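Home Explore Notifications Lists Sign in

Hằng Đào
Thread

I have been trying to own fewer T-shirts since May. I would like to report on my progress, which is that I now own more T-shirts.

It started when I emptied the dresser onto the bed to see what I was dealing with. There were 70. I am one person with one torso.

A good third of them I did not choose. They came from fun runs, bank openings, a dentist, and a software company called Rimivix that I interviewed with for 40 minutes and never heard from again. They kept my résumé. I kept the shirt.

The advice online is to hold each one and ask how it makes you feel. The Rimivix shirt makes me feel underqualified, but it's very soft.

My sister's method is stricter. Anything you haven't worn in a year goes. By that rule I lose my only black dress and keep a shirt that says LAKE NIRNERO SWIM CLUB with a bleach stain shaped like Florida.

I can't swim. I got it at a yard sale from a man who also threw in a lamp.

So I made piles. Keep, donate, rags. Then a fourth pile called "sleep," which is where a shirt goes when you lack the courage to call it a rag.

The sleep pile was the tallest. I would need to be unconscious until fall to get through it. 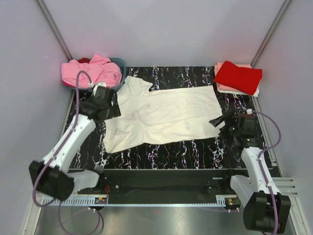 Then there's the plain white tee, a category all its own. Every magazine says you need a perfect one. I have bought the perfect one over and over, and each was perfect until I ate something.

The most I ever paid was at a shop called Ondar, where the shirts are laid out one to a shelf like they're recovering from surgery. The clerk told me it would "relax into my shape." It relaxed into a much wider person's shape after two washes.

My current favorite came in a three-pack from the grocery store, next to the charcoal. I don't know what to tell you.

Folding, since people asked. I watched a video where a woman folds a shirt in two seconds by pinching it at the shoulder and somewhere in the middle. I have watched it enough to know her kitchen pretty well. What I produce is still a burrito.

Filing them upright in the drawer does work, for as long as you never take one out. Take one out and the rest lie down.

Anyway, I hauled two bags to the donation place on Xia Street. The woman at the counter was very nice – she thanked me for my support and handed me a T-shirt.

It's a large. It's bright green. It went in the sleep pile.

Someone replied that she turned 30 old race shirts into a quilt and it only took her a winter. I have priced this out. The people who will make one for you want $330, and for that money I could just lie under the shirts.

Current count is 72. Taking a break from the project until it gets cold, when I'm told I also own sweaters.

More from Hằng Đào
The drawer of cables: a thread
I paid $160 to have a couch taken away
What my landlord means by "fresh paint"
Ranking every mug I didn't buy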